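Demonstration gathering (robot learning)

Demonstration gathering is the stage of robot learning in which people guide a machine through a task many times so that a control program can later be trained on the recordings. Each recording, usually called an episode, holds the camera views, the joint positions and the state of the grippers.

The Wendton set, made under Veronika Wieser, is a small example. It covers 4 tasks with everyday tableware, among them handling paper and clear plastic cups with two grippers. Operators worked in shifts and aimed for 100 episodes per task.
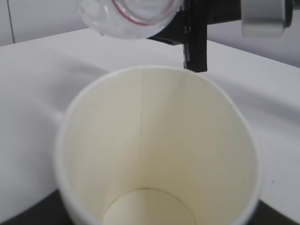

Episodes are checked before they are used. In the Wendton set a first pass removed those with dropped frames or long pauses, and one task was left with only 79. Emiliano Cuautle, who wrote the checking rules, kept episodes in which the operator fumbled and recovered – a choice that is still debated, as some groups prefer clean runs only.

Light, table position and starting pose are usually varied between episodes. Without such changes a trained program tends to fail when an object is moved a short way from its usual place. A later extension, Trilard, added nearly 200 episodes recorded at a second table.

See also: Imitation learning; Teleoperation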